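FOR IMMEDIATE RELEASE
September 30, 2026

Pelcombe Opens Its Free Laundry Folding Evenings to Families Across Tuslow

TUSLOW – Anyone who has ever sat down on the edge of the bed beside a heap of clean children's clothes, picked up one small shirt, and then somehow found themselves still sitting there twenty minutes later will be glad to hear that Pelcombe, the home organizing studio on Nindano Street, is bringing back its free folding evenings this fall and opening them to every household in town.

The evenings began in July as a small get-together for parents of young children, and they filled up so quickly (and so cheerfully!) that the studio had to borrow chairs from the bakery next door. A total of 432 people put their names down over the summer, many of them grandparents, and quite a few of them teenagers who had been sent along by somebody else and ended up staying for the cookies.

"We start with the bed, and we always have," said So-yul Shin, founder of Pelcombe. "A bed is the biggest flat surface most families own, it's already the right height if you like to kneel or sit, and when it's covered in laundry you have a very good reason to finish before bedtime. I grew up folding with my mother on her bed, talking about everything under the sun, and I would love for more people to have that."

The program, called Fold It Here, is built around the clothes people really have at home. Participants work on their own laundry, which they are warmly invited to bring in whatever bag or basket they like, and learn a simple way of handling the small, slippery, oddly shaped things that never seem to sit flat: kids' pajamas, hooded tops, leggings, and anything with a busy print that makes it hard to tell the front from the back. The method begins with spreading the piece out, finding its edges, and smoothing it from the middle outward before making a single fold.

Malou Lauritsen, who leads the evenings and wrote the 22-page booklet that every family takes home, said the prints turn out to be a help once children join in. "A four-year-old may not care one bit about a tidy drawer, but tell them the trucks all have to face the same way and you've got yourself a very serious helper," she said. "My own son still checks my work, and he's in middle school now."

Each evening runs for two hours and has room for 23 households. There is no charge, and children of all ages are welcome. Families who can't make it in person can ask for the booklet at the front desk or have it mailed to them, along with a set of drawer labels that little ones can color in themselves.

Sign-up is open now at the studio and by phone, and places are given in the order that requests come in.

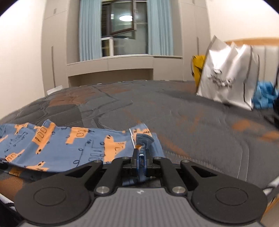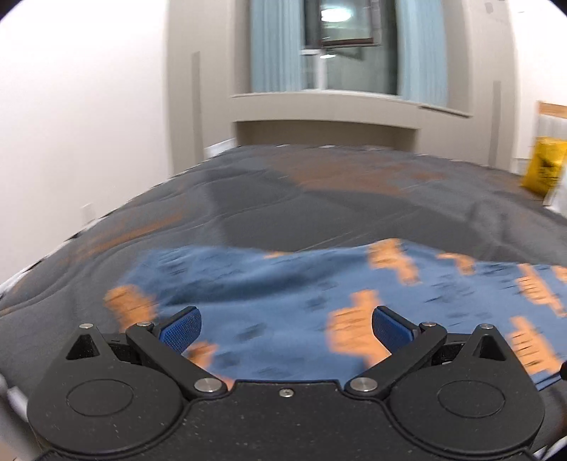
Blue fabric with orange prints on a dark gray cover, at folding time. Photos: Pelcombe

Contact: Malou Lauritsen, Pelcombe, Nindano Street, Tuslow
14 shares | 2 comments
© Pelcombe. All rights reserved. Back to top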